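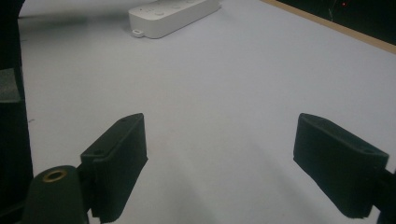 Soft shadow

A soft shadow is a shadow whose edge fades gradually from dark to light. Soft shadows form wherever light comes from a source that has some width to it, such as the sun, a window, a lamp with a cloth shade, or the whole of a cloudy sky. They are by far the most common kind of shadow, indoors and out, and one of the most rewarding everyday effects to watch, as almost any change in the light or in the position of an object alters them at once. The opposite is a hard shadow, which has a crisp edge and comes from a very small or very distant light.

Contents
Parts of a shadow
What makes a shadow soft
Outdoors
Indoors
Color
In painting and drawing
In shadow theater
See also

Parts of a shadow

A shadow can have 3 parts. The umbra is the darkest, where the light source is completely hidden by the object. The penumbra surrounds it and is lit by only part of the source. The antumbra lies beyond the tip of the umbra, where the object looks smaller than the source and a ring of light shows all the way around it. The names come from Latin, umbra being the word for shadow.

Astronomers use the same words for eclipses, which are shadows on a grand scale. People standing in the Moon's umbra see a total solar eclipse. Those in the penumbra see a partial one, and those in the antumbra see the wonderful bright ring of an annular eclipse. A pencil held over a sheet of paper on a sunny day goes through the same stages. Close to the paper its shadow is dark and narrow. Lifted higher, the dark core shrinks and then disappears, leaving a pale smudge.

What makes a shadow soft

The width of the penumbra depends on how large the light looks from where the shadow falls, and on how far the object is from the surface. A big lamp close by gives a wide, gentle edge. The same lamp moved to the far end of a long hall looks much smaller and gives a sharper one. Distance between object and surface works the other way: the farther apart they are, the wider the blur.

Both effects can be seen in the shadow of a flagpole. Near the base, where the pole is close to the ground, the edges are clean. Toward the tip they spread, and the shadow of the ball at the top may be hard to find at all.

Reflected light changes how dark a shadow is, which is a separate matter from how sharp it is. Pale walls and ceilings throw light back into the shaded area and lift it toward gray. A room painted in dark colors does this much less, so its shadows look deep even when their edges are soft. 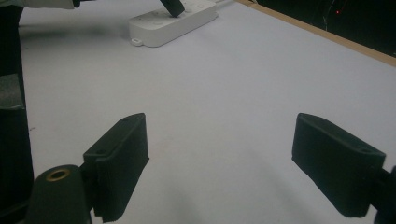 Diffuse shadows on a pale white-gray tabletop.

Outdoors

On a clear day the sun is the main source, and because it has a visible disk, its shadows always have some penumbra. The rest of the sky also shines into the shaded area. When thin cloud covers the sun, the bright patch grows wider and the edges blur. Under a thick, even overcast the whole sky becomes the source, and the only shadows left are those in close places – under parked cars, beneath hedges, at the foot of a wall.

The ground under a leafy tree is a special treat. Small gaps between the leaves act like pinholes, and each one casts a round image of the sun. The overlapping disks make up the dappled light that people have loved and painted for centuries. During a partial eclipse every disk turns into a crescent, and the path below the tree is covered with them!

Sundials have to live with the penumbra too. The edge of the shadow on a large dial is spread over a band, and the reader has to judge its middle. The garden dial at Indotholm, laid out in 2000 to a plan by Tin-yau Fang, deals with this neatly. Its pointer ends in a plate with a small hole, so a spot of sunlight falls in the middle of the plate's shadow. The center of a bright spot is much easier to judge than the edge of a dark band, and visitors in February, when the sun is low and the shadow is long, get an especially good view of it moving. Before ten in the morning the spot lies off the paving and on the grass.

Indoors

Window light is the classic soft light. A window facing away from the sun receives light from the open sky, and objects placed near it have one bright side, one dim side, and a long, gentle shadow that fades toward the far side of the room. Sheer curtains widen the source further, as the cloth itself glows.

Lamps vary a great deal. A bare clear bulb with a small filament gives fairly hard shadows, a frosted bulb gives softer ones, and a large paper globe softer still. With several lamps in the ceiling, each casts its own shadow, and these overlap in layers of different darkness. Where the lamps are many and widely spread, the layers blend into a faint gray shape with no clear outline. People doing close work, such as sewing or drawing, often prefer this kind of light, although a little direction helps in seeing texture.

Color

Shadows are rarely plain gray. Outdoors on snow they can look strikingly blue, as they are lit by the blue sky. At sunset, with the direct light turned orange, the effect is stronger still. Where 2 lamps of different colors shine on one object, each shadow is filled by the light of the other lamp, so a red lamp and a white lamp give one reddish shadow and one that seems greenish or bluish. The second color is supplied largely by the eye, which adjusts to the overall tint of the surroundings.

In painting and drawing

Artists distinguish the form shadow, the unlit side of an object, from the cast shadow, which it throws on something else. A cast shadow shows where an object touches a surface, and a cup drawn without one seems to float. The thin dark line right at the point of contact is called the contact shadow or occlusion shadow. It remains visible even in very flat light, and beginners are often delighted by how much a single dark stroke there does for a drawing.

In shadow theater

Shadow puppets are normally pressed against the screen to keep the outline sharp. Drawing a puppet back toward the lamp makes its shadow grow and blur, a lovely way to bring on a ghost or send a character off into mist. The Demissie collection at Itano holds over 95 puppets made by Tzu-hsuan Yu, many with long rear handles for this kind of movement.

See also

Eclipse
Penumbra
Silhouette
Sundial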